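Okay, build update for the people who keep asking. The two-armed kitchen helper is bolted together, it moves, and I have only cried once since October.

Quick recap if you're new: I'm building a two-armed tabletop robot at home. The arms came secondhand through Golldale, the controller is a Mansour board, and the code is mine, so blame me.

This week was all wrist cameras. I wanted each hand to have its own eye, so I could stop guessing where the fingers are when I'm driving the thing around a table full of real kitchen stuff. 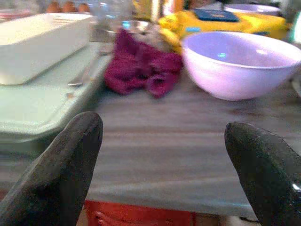
Wrist view! Eggs at the back, maroon cloth in the middle, fingers wide open. Please respect the eggs.

The camera mount took me 2 tries. The first one cracked at the screw holes because I got greedy with the drill. Second one is thicker and ugly and I love it.

Mostafa Ait Brahim (he's the reason I own a torque wrench) told me to tilt the camera down a little so you get both fingertips and the table past them. I argued for a whole evening. He was right, ugh.

Next headache – cables. Everything was fine until I started bending the elbows, and then I'd get a dropout on one side, then a twitch, then me yelling and lunging for the stop button. 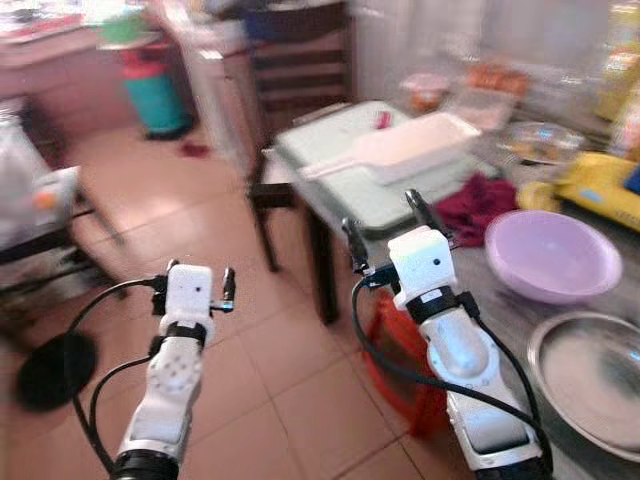
Cable routing is the least glamorous part of this hobby and I have spent more time on it than on any of the clever stuff. I tried zip ties, I tried that spiral wrap, I tried taping everything flat and it peeled off by lunch. What I've got now is a black cable hanging off each gripper and running back along the arm, with enough slack that the wrist can roll without yanking the plug. Looks messy, works way better. I may still do a proper sleeve someday.

Souad Radwan asked what all this cost. The cable part was 50 bucks, mostly connectors from Trastetti, and 3 of those I fried myself. Don't hot-plug things when you're tired, folks!!

Then Saturday I moved on to the thing I'd been putting off, which is light. Daylight coming in through a window can make the exposure jump around, and suddenly your nice dark fingers have shiny edges and the far counter washes out.
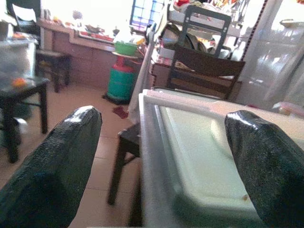

So I locked the exposure by hand and picked a setting that keeps the fingertips readable, even if the back of the room goes pale. I don't need the back of the room! I need to know where the tips are and what's between them.

Still on the list: quieter cooling fan, a softer pad for the fingertips, and figuring out why the left wrist hums when it's just sitting there (if you've had this with a Hetport driver please message me, I'm begging).

I'll post the mount files once I've cleaned them up – the hole spacing is still off by a hair and I don't want anyone else cracking theirs. More next week if the hum doesn't get me first.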